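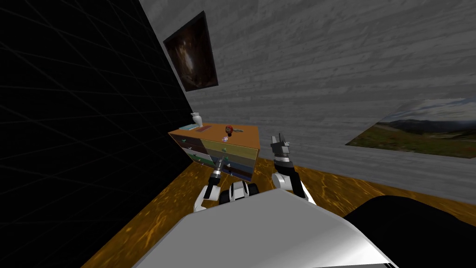 Good evening, friends, and welcome back to the slow saga of the home robot! For anyone new around here, I'm building a two-armed helper in my spare room, and before I let the real one loose near anything breakable I run it in a simulator on my old desktop. My practice room has one black wall with a grid on it and one gray wall with a woodgrain streak, and I set it up that way on purpose so I can tell at a glance which way the head is leaning. The chest of drawers goes right in the corner where they meet, with the little white vase on top to keep me humble.

2/ The robot's name is Pesonetti. No deep meaning, I just like how it sounds when you're scolding it. The chest is called Irnham, because once you've named one thing in the house you can't very well stop there.

3/ So what am I after? I want Pesonetti to roll up to Irnham, open a drawer, put something in, and close it again without disturbing whatever is sitting on top. That's the whole job. My kids could do it at three (whether they ever DID is a separate conversation).

4/ Drawers are mean little things for a robot. The handle is small, the gripper has to come in square, and then the arm has to pull in a straight line when every joint it owns would much prefer to swing in an arc. If you pull even a bit sideways the drawer binds. Anyone who has an old dresser in a damp house knows exactly the feeling.

5/ My first version of the code sent both arms in together, since I figured two hands are better than one. They spent the evening trying to share the same patch of air. I now have the left arm working down low by the drawers while the right one stays up and out to the side, and life has been much calmer.

6/ Kheri Mfaume from our shared workshop looked over my arm code in June and found I'd been measuring from the wrong spot on the wrist the entire time. One line! I had been blaming the drawer handles for weeks. Kheri, if you're reading, I still owe you lunch and I haven't forgotten.
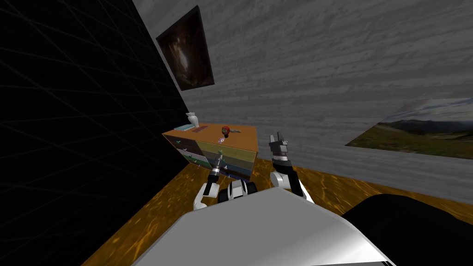 7/ After that fix I got greedy and started leaving it running overnight. I've logged 3759 attempts so far, and 1326 of those count as clean by my own fussy rules: drawer opened, drawer closed, everything on top still where it started. I know that's not a number to brag about. I'm bragging a little anyway.

8/ Most of the failures are dull. It stops short of the handle, or it gets a finger on and slides off again. The ones that bother me are where it does the drawer beautifully and then bumps the chest on the way out, because those look like a success right up until the last second and my first scoring script was happily passing them.

9/ Several of you asked about the camera view. I keep it up at head height looking down over the robot's own body, so I see pretty much what it would see. It's crooked and it takes getting used to, but when I had a nice tidy view from the ceiling I kept writing code that relied on things the robot had no way of knowing.

10/ As for the real hardware, the base is done and it drives. One arm is on. The other is in pieces on the bench at the workshop, waiting on a bearing, and I've promised the woodworking folks I'll have my mess off their end by the weekend (sorry, all, I really am trying).

11/ A couple of people wanted to know what this costs. More than a dresser and less than a car, and please don't tell my sister. The simulator side is nearly free if you already have a decent graphics card and don't mind your room being warm.

12/ Next up is getting it to slow down in the last 2 inches before the handle. I've been doing that by hand with a fixed speed, and it's clumsy. If any of you have done gentle contact on a homemade arm without a fancy force sensor, I would dearly love to hear how. Motor current is my best idea so far, but mine is awfully noisy.

13/ I'll post the scoring script once I've cleaned out the rude comments. Thank you for all the kind notes on the last thread, I read every one of them with my coffee. Off to order that bearing!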